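The coffee table at Cillosach

In February 2025 we gave the coffee machine its own table at last. Before, it was standing on a shelf in the corridor at Cillosach, between the post and the umbrellas, and the people who wanted only their letters had to wait behind the people who wanted coffee.

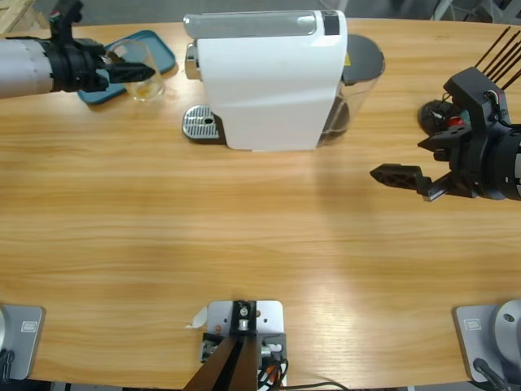

Photo: Hamdia Shiferaw / Cillosach

The machine is white and takes capsules. The water tank is at the back and it has a dark grey lid. Please fill it from the kitchen tap and close the lid well. The blue-green tray on the left is for glasses, and I would be thankful if they stay on it, for the wood is light and every ring will show. Nuria Demissie already has opinions about this! 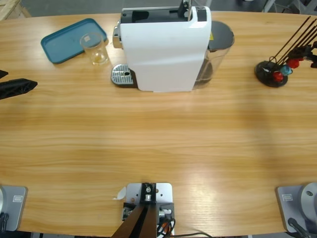 The tray with one glass, next to the drip grate.

Some of you drink coffee from a glass and some from a cup. Both are fine, but a tall cup does not go under the spout, I have tried with mine. The drip tray you can lift out and rinse. We bought the capsules in two strengths. If you prefer the stronger ones, ask Abrehet Feyisa, she keeps them in the office cupboard.

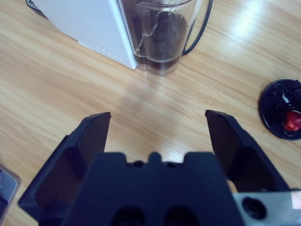 Clear jug with the black handle, on the table.

The jug came with us from the old rooms in Woldegiorgis. After use, wash it by hand with warm water and a soft brush, and leave it upside down on the rack.

Text: Eyerusalem Alemayehu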